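Police should release the case files they lose

The Clerneck police held 400 evidence boxes last November. By spring they could find 370 of them. The missing 30 include items from open robbery cases, and the families involved heard it on the radio.
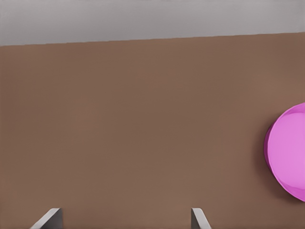

What went wrong

The store on Mofokeng Road was built for 200 boxes. Staff kept a paper log - one copy, no backup.

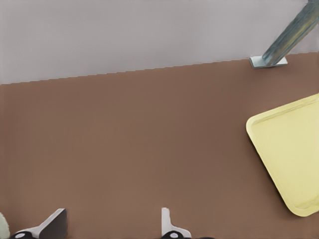
A judge can't weigh what the police can't produce. Rurnura had the same trouble and put its losses on a public list, case by case. 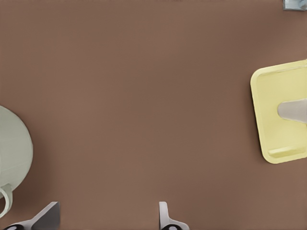
What should change

Clerneck needs 3 things: an outside count, a public list and a phone call to every victim affected. The chief wants to wait for the new store at Javach. I think that is too long. 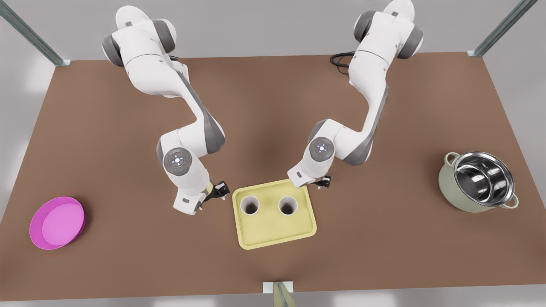

A pale yellow tray on a brown tabletop.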